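October 13, 2021
Bench notes, Tralemar picking set

Best day so far. We got through 40 demonstrations before the arm controller wanted a restart, and nearly all of them look usable on a first pass. Compare that with last week when I was throwing away one in three! Most of the credit goes to slowing down the approach. I dropped the speed cap on the handheld controller last night and the wrist stopped twitching every time I shifted my grip.

Task today was bowl work only: start with produce in the bowl, pick one item, lift, carry it to the side, set it down, open, back off. No sorting yet. I know Park wants sorting by the end of the month but I would much prefer a model that can get one thing out of a bowl every time before we ask it to choose.

Things I changed from the last session:

Start pose. I stopped using the same home position for every take. The old set had the arm beginning from dead center each time, and the Benov checkpoint learned that a bit too well. Nudge it a hand's width to the left and it would hang there wondering where the world went. Now I jog the arm somewhere new before each take and don't think too hard about where.

Placement. Same idea. I give the bowl a turn and a shove between takes, and I let the produce roll where it wants. It's tempting to tidy it up so the grasp is easy. Don't! The awkward ones are worth more.

Pauses. I had a habit of stopping just above the item while I made up my mind, and the policy picked up the habit too (it was funny for a day). Decide before you press record.

Long narrow things are the interesting case right now. A round item forgives you, because any angle of the wrist is about as good as any other. Something like an eggplant has a right way and a wrong way, and you have to line up the fingers so they close across the narrow side, somewhere near the heavy end. Grab it close to the stem and it swings as soon as it clears the bowl. 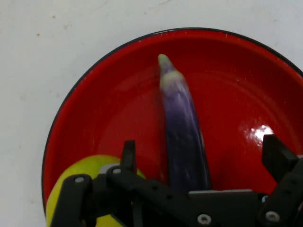

I also tried a few takes where I miss on purpose, close on nothing, open, rise a little and go again. The Zosuritz set we borrowed for pretraining has almost nothing like this in it, and I think that's why the policy has no idea what to do after a bad grasp. It just carries on to the drop spot with empty fingers, very proud of itself. The recovery takes are tagged "retry" in the log so they can be pulled out if they turn out to hurt.

Glare is still on my mind. Shiny bowls throw the ceiling lights straight back at the wrist camera, and the bright patch moves as the arm comes down. I went back and forth on hanging a diffuser over the bench and decided against it for now. Wherever this thing ends up working, there will be lights, and I want the model to have seen them. Exposure is locked though. Auto exposure was pumping up and down during the descent in the older takes and that did look bad in training.

Rejects so far: 2. One where I bumped the bench with my knee halfway through the lift, one where the gripper stream dropped out and the open/close values went flat. Both are still on disk under rejects, please don't delete them, I want to look at the timestamps on the second one.

The stream dropout bugs me. It may be the cable at the wrist joint, which gets pulled tight when the arm turns all the way over. I've put a looser loop in it with a velcro tie and ran the wrist end to end a few times without losing anything. If you see the gripper value freeze, stop the take and write down the wrist angle.

Labels: I'm writing one short instruction per take, in plain words, and varying it. "Pick up the eggplant", "take the eggplant out of the bowl", "get the purple one". It takes some 2 hours to go through a day's worth and it's dull, but the language side was very brittle when every take had the same sentence.

Upload is running now. I started a small training job on today's takes alone, mostly out of impatience, and the loss is dropping nicely, which proves very little, but I keep going back to look at it anyway.

Next session:
same task with a deeper bowl
more starts from the far right, I clearly favor the left
swap the finger pads, the old ones are getting slick
ask Park whether the drop spot has to stay fixed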